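Ticket: Recycling pickup reminders arriving a day late, Handcombe building
Status: Open (reopened twice)
Product: Clerora tenant notices
Opened by: Aarti Chaudhary, building office
Assigned to: Jae-in Um, support

1. Original report

Reminder emails for the Wednesday recycling pickup are reaching tenants after the truck has gone. The schedule page says they go out at 6 p.m. the evening before. Tenants forward me copies stamped well into the next morning. We have over 400 people on the list, so this isn't one guy with a slow phone. It started in November. I didn't change any settings and neither did anyone else in this office, and I'd appreciate it if the first reply wasn't to ask whether I changed any settings.

2. First reply (Jae-in Um)

Thanks, Aarti. Could you confirm the time zone under Account > Region, and check that the notice is set to "Send at" and not "Send after approval"? Please also clear your browser cache.

3. Aarti Chaudhary

Time zone is right. It's "Send at." I cleared the cache, though I don't see how my browser could hold up mail that leaves your server while my computer is off. Same result the next week.
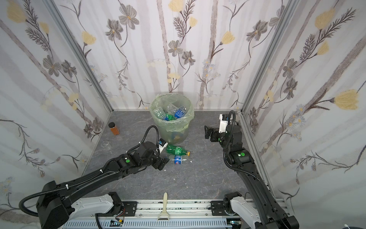 4. Closed by system, reopened by customer

The ticket was marked "Resolved — no response" while I was waiting for you to respond. Please take whatever timer does that off this ticket.

5. Jae-in Um

Sorry about the auto-close. I've turned it off here. I looked at the send log and the job starts at 6 p.m. exactly, as scheduled. From our side the notices are going out on time, so my guess is that the tenants' mail providers are delaying them.

6. Aarti Chaudhary

All of them? Tenants here use every mail service there is. I put my own work address and two personal ones on the list, and all three copies came in between 9 and 10 the next morning. A job starting on time tells me nothing about when it finishes. Could somebody look at the other end of the log?

Other things I tried so you don't have to suggest them:

Sent the notice with no attachment. Late.
Sent it as plain text. Late.
Swapped in different pictures. Late, every one.

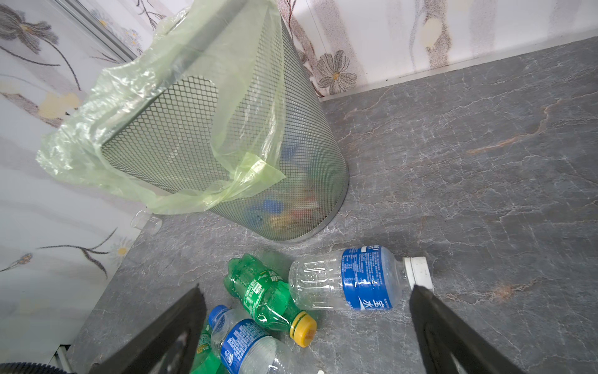
Sent it to a test group of 30 people. This one arrived in under a minute, and it's the only result so far that I'd call interesting. Whatever is wrong depends on the size of the list, or on which list it is.

7. Passed to Borghild Berge, delivery team

Aarti is right and I've changed the category from "Customer mail provider" to "Queue." Accounts on the shared queue are limited to 100 messages a batch. The pause between batches is supposed to be short. On this account it's set to four hours. The first batch should be arriving on time. The rest wait their turn, and the last ones go out the next morning.

I can't see yet who set the pause. The change is signed "migration," which covers a lot of people. Yuzuki Oshima ran the account moves that month and I've asked her.

8. Aarti Chaudhary

That fits, and it explains why the tenants near the top of the alphabet never complained. My own three addresses were added last. I'd still like to see it work before I believe it.

9. Borghild Berge

Pause reset to 20 seconds. Please leave the schedule as it is and tell us what happens with the next notice.

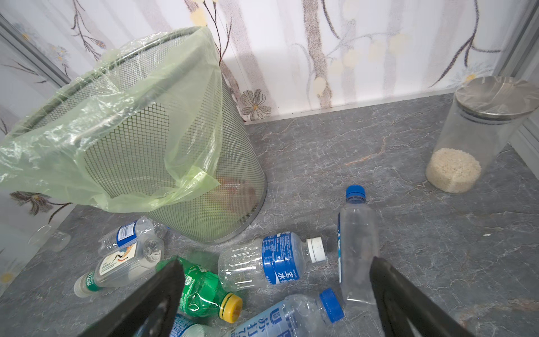 Will the late copies from earlier weeks be sent again?
They won't. Each one was delivered once, and changing the pause doesn't put anything back in the queue.

10. Aarti Chaudhary

The next notice arrived at 6:02 on all three of my addresses. One good week. I've asked Mayu Kikuchi on the top floor to forward me hers as well, and it came in at 6:01.

Please don't close this yet. We were told it was fine in reply 5 too. I want to see two more on time, and I want an answer from Yuzuki on whether the next account move will set the pause back to four hours.

11. Jae-in Um

Leaving open. Yuzuki is out until Monday.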